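Fludley Interlocking Pedestrian Barrier, Flat-Foot
Supplied by Bukham Public Order Equipment

Home > Crowd Management > Steel Barriers > Flat-Foot

Overview

The Fludley is a hot-dip galvanised steel barrier for marches, rallies, court precincts and road closures. It is bought mainly by police services and local councils, and by contractors who set out protest routes on their behalf. Each section hooks to the next without tools. The flat foot keeps the trip height low where people will be walking close to the line, which makes this model the usual choice for the public side of a separation zone.

The barrier is a guidance product. It is not rated for vehicle impact and is not a substitute for a stage-front barrier where sustained crowd pressure is expected. For those sites see the Stuvedcombe range.

Specification

Frame: round steel tube, fully welded, galvanised after fabrication
Infill: vertical bars, evenly spaced
Feet: flat plate, removable, two per section
Connection: hook and loop, left or right hand
Stacking: 20 sections per stillage
Finish: plain galvanised; powder coating in council colours to order
Minimum order: one stillage

Section length, mass and bar spacing are given on the data sheet, which is sent with every quote. 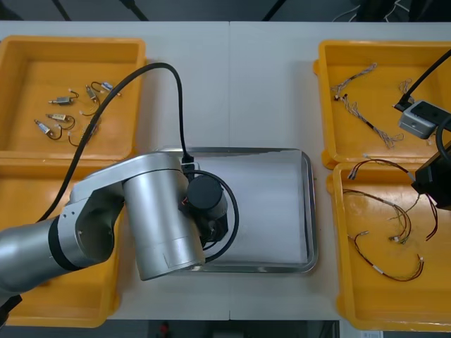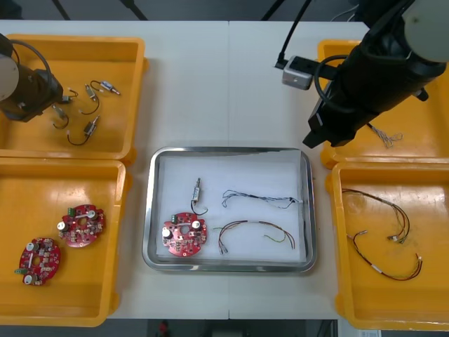 Deployment

Sections are laid out from the fixed end of the line — normally a wall, a bollard or a parked service vehicle — and hooked in sequence. A crew of two can carry and connect sections without lifting gear. On a cambered road the feet should be turned so that the longer side faces the crowd. Lines that run across a gradient need a return leg at each end.

Gates are formed by lifting one section out of its hooks and swinging it on the remaining pair. Where an emergency access point is marked on the event plan, fit the hinged gate section (code FL-119) instead. It opens in either direction and latches from the police side only. Do not cable-tie or chain a gate section while people are inside the line.

Banners and scrim increase wind load considerably. If signage is attached, ballast feet must be used on every section that carries it.

Hire and purchase

Hire stock is held at the Bukham yard. The pool is about 3,000 sections, and bookings over 200 sections need a site plan with the order. Stock is usually tightest in April. Delivery before 6 am can be arranged for city centre closures. Unloading is by tail-lift or forklift, and the customer is responsible for a clear, level set-down area.

Purchased barriers can be stamped with an asset number on the top rail. Barriers on hire carry our own tag, which must not be removed.

Inspection

Check hooks, loops and foot sockets for cracks after each deployment. Bent infill bars may be straightened cold once. A section with a damaged hook should be withdrawn and returned for re-welding. Galvanising worn through at the feet can be treated with zinc-rich paint.

Compatible items

Hinged gate section, FL-119
Ballast foot
Carbone corner connector
Stillage, empty
Stuvedcombe heavy barrier, by transition panel only

Enquiries

Quotes and site plans: Yannick Besson, hire desk. Please state the number of sections, the set-down address and the time the road reopens.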